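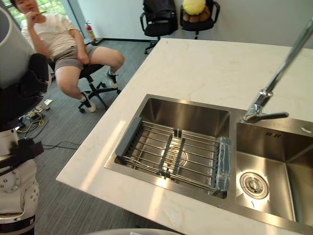 Home | About | Newsroom | Contact

Skestine to Open Shared Office Floor in Kulside This August

KULSIDE – Skestine, an operator of shared workspace for small businesses, announced today that it will open its third location in August, on the upper level of the former Irnel building in central Kulside. The new floor will provide 153 desks for rent by the month, along with 23 private rooms for firms that need a door they can close.

The opening follows a two-year renovation of the building, which served as the regional office of the Irnel insurance group until the company moved its staff elsewhere. Heating and ventilation systems have been replaced, the elevator has been brought up to current code, and the original windows have been restored and fitted with new seals. Parking behind the building will be open to tenants on a first-come basis.

"Small firms in Kulside have told us that they want to work close to home without signing a long lease," the company said in a statement. "The Irnel building gives them a proper address within walking distance of the train station, on terms they can leave with 2 months' notice."

Members will be able to choose from 3 plans. The day plan covers use of any open desk between 7 a.m. and 6 p.m. The resident plan assigns a fixed desk with a locking cabinet and allows entry at any hour. The suite plan covers a private room and includes mail handling and a listing on the lobby directory. Printing, coffee and use of the meeting rooms are included in all plans, although meeting rooms must be reserved through the front desk.

Interior work was carried out by El-Sayed, a design and construction firm that also completed Skestine's previous location. El-Sayed kept the existing room layout on the north side and opened up the south side for shared use. Phone booths have been placed next to the stairwell – away from the open desks – in response to comments from members at the company's other sites.

Applications for the resident and suite plans are now being accepted. Current Skestine members who wish to transfer to Kulside may do so without a new deposit, provided their accounts are in good standing. Day plan sales will begin when the doors open.

About Skestine
Skestine leases and manages shared office space for independent professionals and small companies. Its locations are staffed during business hours.

Recent releases
Skestine Updates Guest Policy at All Locations
El-Sayed Selected for Irnel Building Renovation
Changes to Mail Handling for Suite Members

Comments (3)

northside_renter: Is there bike storage? The old Irnel lot had a rack by the side door but I think it was taken out.

PBK: Glad to see the building in use again. Wish the day plan ran later than 6.

deskhopper: Does the no-deposit transfer apply if you are switching from a day plan to a resident plan at the same time? The front desk could not tell me.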